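I rang Nabila Jugah to talk camera nerves, fan mail and life after her first year as an adult performer.

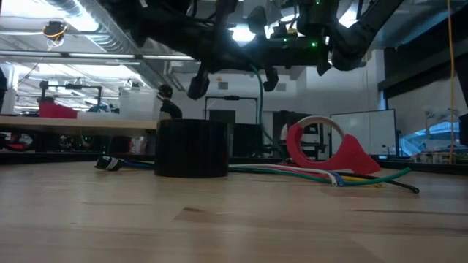 She's 39, started in December, a year back, and she laughs a lot (mostly at me). So who did she watch before she signed with Sternico?

"Dewanti Mandagi, hands down! She's so relaxed on set. I wrote to her and she sent me this long, lovely reply."

Her first shoot was in Bavel, and she was a wreck. "I changed my outfit 10 times. Then I wore the first one."

I asked if her family knows. "My sister does. She's fine with it, she just doesn't want a link!"

Next up is a couples project with Wahyudi Wattimena, and she's already picking the music.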